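The sorting trial at Flostham was sold to staff as relief from dull work. Three months in, the dull work is still there – it has moved. People who used to sort empties by hand now watch an arm do it, one can at a time, and log each miss.

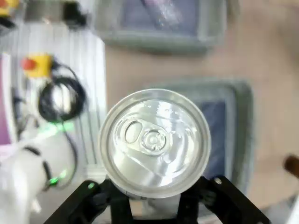

Patricio Manzano wrote to us that his shift had gone from 17 people to 3, and that the three go home more tired than before. Management prefers another number: 239 items an hour, a target set in February.

Bottle, plastic, can: a new hire learns it in a minute. The training course for minding the machine runs 90 hours, unpaid for temps.

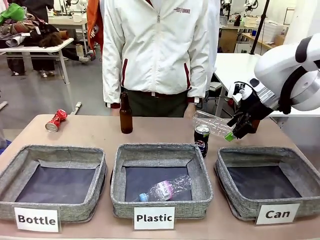

Sorting by label, with a clear plastic bottle in the robot's grip.

Gallardo, the supplier, says the savings will come. It has not said to whom.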